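On Keeping the Reading Room Open

I have now completed my first year as secretary of the Clokbridge Local History Society, and I wish to set down in this space some thoughts on our reading room. These are my own views and do not bind the Society.

The room was opened in May and holds 3,945 items, chiefly parish papers, shop ledgers and the Kaimal letters, which were given to us by the family on condition that they remain in the town. Of these, 1,356 have been entered in the new index. The remainder may be consulted by asking at the desk, and readers should allow extra time for this.

It has been proposed that the room should close on Saturdays during the winter in order to save on heating. I do not support this. Many of our members work through the week, and a Saturday morning is the only time at which they can come.

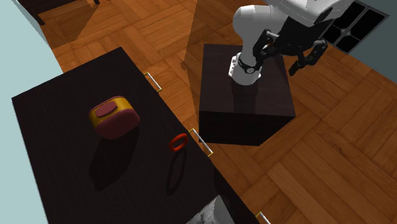

Myfanwy Gwilliam has written to say that she would sooner sit in her coat than lose her Saturdays, and that the ledgers are of little use to anyone behind a locked door. Thirumalai Bhat takes the other view – he would prefer that the money went towards rebinding the older volumes, several of which can no longer be handled safely.

Both positions deserve a fair hearing. The sum in question is £2,000 a year, and I am of the opinion that part of it could be found by raising the charge for copies, which has not changed for a long time. Amr Ait Ali has kindly agreed to prepare the figures before the next general meeting.

Members who wish to comment are asked to do so in writing. Letters may be left at the desk or handed to me in person.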